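## The reading hour is back, and it got longer

Good news for anyone who missed the winter round: the lunchtime reading hour starts again in February, and this time we have the big room on the second floor until two o'clock! Last year we had to clear out on the dot, usually with someone halfway through a page, so the extra time is a real treat.

If you're new to the building, the idea is very simple. You bring your lunch and whatever you're reading, and for the first half hour it's quiet. After that anyone who wants to can read a page or two aloud. Novels, poems, a cookbook, a letter from your aunt - all of it has been read in that room and all of it was welcome. We had 27 people at the last one, which is one more than we have chairs, and Gavimia on the ground floor has kindly promised us extra seating.
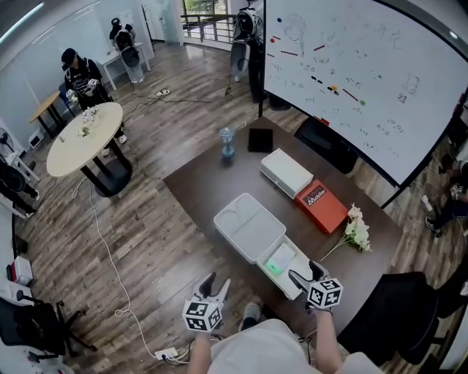 The shared read this time is *The Ferry at Marar*, and I can't wait for people to get into it. It's a slim book, just over 200 pages, and it follows two sisters who run a river crossing and haven't spoken to each other in years, even though they work the same boat. That sounds gloomy and it really isn't. There's a long chapter where they argue entirely through notes left in the ticket box, and I laughed so hard on the bus that the man next to me asked for the title (he got it, and I hope he bought it).

You don't have to read the whole thing before you come. We'll take it up to page 88 for the first session, and that's a good place to stop, right after the flood and before the cousin arrives. People who race ahead, please keep the cousin to yourselves!

Lakshmi Varma has put together a one-page list of the characters, with a hand-drawn map of the river on the back. It's lovely, and very handy too, as half the village seems to share a last name. Copies are in the tray by the second-floor mailboxes. The book itself is easy to get hold of: the branch library has six on the shelf, and there are two loan copies at the Vudex front desk. Sign the card when you take one and try to have it back within two weeks.

A few of you asked about audiobooks. Yes, of course they count! Bring headphones for the quiet half. The recording is wonderful, by the way - the reader gives the older sister this dry, slow voice that I now hear every time I open the paper copy.

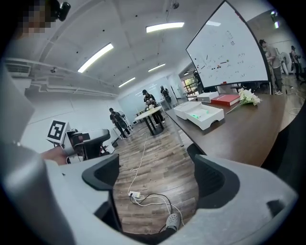 *A white power strip and its cables on the wood-look floor.*

The swap shelf is also coming back. Leave a book, take a book, or just take one if you have nothing to leave. Mysteries go fastest and we're always short of them. We could also use more for the younger readers who come along on school breaks, especially anything for ages eight to eleven. What we have plenty of is travel guides, so please hold on to those for now.

Coffee and tea will be out from noon. Broneo is bringing the cardamom buns again, and last time all 26 were gone before the reading aloud had even started, so come early if you want one. To put your name down for a page, write it on the sheet inside the door or send me a note with the title and how long you'd like. Five minutes is about right, but if you're in the middle of a good bit, we'll let you finish.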